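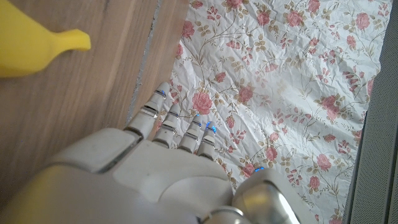
Hello again everyone, and thank you for all the kind messages after the last newsletter (I have read every one of them, even if I'm slow to write back!). The big news is that the Ciswood Winter Music Afternoon is going ahead, the hall is booked, and we're now looking for local businesses and families who might like to put their name to part of it.

For those who are new to the neighbourhood, the afternoon began as a bit of a singalong in the Antwi Street hall and has grown every year, to the point where last time the door count came to 776 and we ran out of chairs, tea and very nearly programs. This year we're spreading things out over 3 areas so people can wander. The main hall will have the bands and the Ciswood choir, the side room will be given over to acoustic sets and the junior ukulele group, and the courtyard (under cover, I promise, after all that rain) will have the food stalls and the open mic.

Each area can have two sponsors. If you take one on, your name goes on the banner by the door and in the printed program, and whoever is on the microphone will give you a mention between acts. We'd also love a few words from you for the piece we're sending to the local paper and the community radio station, so do have a think about what you'd like to say. Something short and friendly is perfect – why you like having live music down the road, or a memory from a past year, that sort of thing. Please don't feel it has to sound like an ad.

Galitano have already put their hand up for the main hall, which is wonderful of them, and they're lending us the good lights again as well. Jeltix are printing the posters. They'll come in two sizes, a big one for shop windows and a smaller one for noticeboards and fridges, and if you can find a home for either, there'll be a pile on the counter at the hall from next week. The bakery and the chemist have both said yes, but we could still do with somewhere up the hill end, where people always tell me they only heard about it afterwards.

Performers, we have six open mic spots left, and they go to whoever asks first. You'll get ten minutes including setting up, and there's a keyboard and one decent amp you're welcome to use. Drummers, please have a word with me before you load the car!

Kwaku Ofori is looking after sponsors and the running order, so if you're interested in either, leave your name and number in the folder at the hall and he'll give you a ring. He does work shifts, so it may be an evening call. Sponsor names and quotes need to be with him before the program goes to print, and I'll put the closing date up on the hall door as soon as Jeltix confirm it.

Tickets are at the hall desk as usual, kids get in free, and anyone with a spare urn, I'd be very glad to hear from you.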